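Arne Bauerfeind has been mending accordions since he was nineteen, and he did not start with any great love for them. His uncle had a workshop in Cummont and needed somebody to scrape old wax out of reed blocks. "It was a job indoors," he says. "The other one I'd been offered was roofing."

He now works alone from two rooms above a bicycle shop in Grarkell. I visited on a Wednesday morning. There were eleven instruments waiting on the shelves, most of them in their cases with a luggage label tied to the handle. On each label he writes the owner's surname, the fault as the owner described it, and then the fault as he found it. The two often disagree.

"People say a note is broken," he says. "They mean it's silent, or it won't stop, or it's a bit flat, or the button sticks. Those are four different jobs. One of them takes five minutes and another takes two weeks."

The commonest trouble he sees is old wax. In most accordions the reed plates are held to their wooden blocks by a mixture of beeswax and rosin, which dries out over the decades. It cracks, air gets past it, and in the end a plate can drop off inside the instrument. Storage in a loft makes this worse, and so does the boot of a car in summer.

"I had one come in where the man said it rattled. I opened it and there were nine plates lying in the bottom of the bellows. He'd been playing it like that at weddings."

A full rewax means taking every plate off, cleaning it, cleaning the block, fitting new leathers and setting everything back in fresh wax. He makes his own, melting it in a small pan on an electric ring. He will not give the exact proportions, though he says they are in any number of books and that he changes them a little between winter and summer anyway.

Tuning comes after that, and it is the part he charges most for. A reed is a thin tongue of steel. Scratching metal away near the tip raises the note and scratching near the base lowers it. There is no easy way of putting metal back, so he goes slowly, takes off very little, and leaves the instrument overnight before checking it again.

"You can't tune a reed on the bench and be done with it. It sounds one way on the bench and another way in the box. So you do it on the bench, put it in, play it, write down how far out it is, take it out and do it again. By the end you've had the bellows off twenty times."
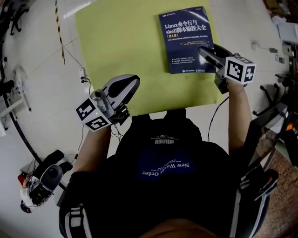 I asked how he had learned to hear such small differences, and he said that he mostly hadn't. He uses a tuning meter, as his uncle did in later years. What he listens for is the beating between two reeds that are meant to be slightly apart, which gives the older dance instruments their wavering sound. Customers have strong feelings about it. Some want it wide, some want it almost gone, and a few ask for it to be left exactly as it was in their father's day, which is hard to do if the father's instrument has been out of tune for thirty years.

"I ask them to sing me a bit, or bring a recording. If they can't, I go by what the best notes are still doing. There are usually some in the middle that nobody's worn out."

The instrument on his bench that morning was a Jaidee, a make he sees a few times a year. This one has 109 buttons across the two sides. He thinks well of the woodwork and less well of the strap brackets, which he replaces as a matter of course. The bellows had been patched with cloth tape at three corners by a previous owner. He had removed the tape with a warm knife and was waiting for new leather gussets to arrive.

The bill for this one will come to 3870, and he rang the owner before starting to make sure she understood that. A sound second-hand model of the same age might sell for 4000. She told him to go ahead.

"I always tell them the figure first, and I tell them what they could buy with it. Most of them still want theirs done. It was somebody's. I don't argue."

He turns down some work. He won't touch instruments that have been in a flood, and he no longer repairs the cheapest student models, where the reed plates are fixed in such a way that getting them out tends to damage the block. He also avoids electronics. When a customer brought him a Cellix with a built-in microphone system last year, he fixed the keyboard and sent the rest to a man in another town.

Parts are a growing worry. Leathers and pallets are easy to find, but good hand-finished reeds take months, and two of the suppliers he used have closed. He keeps a cabinet of reeds salvaged from instruments beyond saving, sorted by pitch in tobacco tins. His uncle started it. Some of the tins still have the uncle's handwriting on the lids, in pencil, and in one or two cases the pitch written on the lid is wrong.

Bauerfeind is sixty-one and has no apprentice. He had one for a short time, a young woman who was quick with her hands and left to make violins. He speaks well of her and would take another if one asked, provided they could put up with the wax.

His advice to owners is brief. Keep the instrument in its case, the way up it is played. Keep it out of the loft. Play it once a week, every note, including the ones you don't like.

"And don't spray anything in it," he says. "I get that every winter. Some oil or other. Please don't."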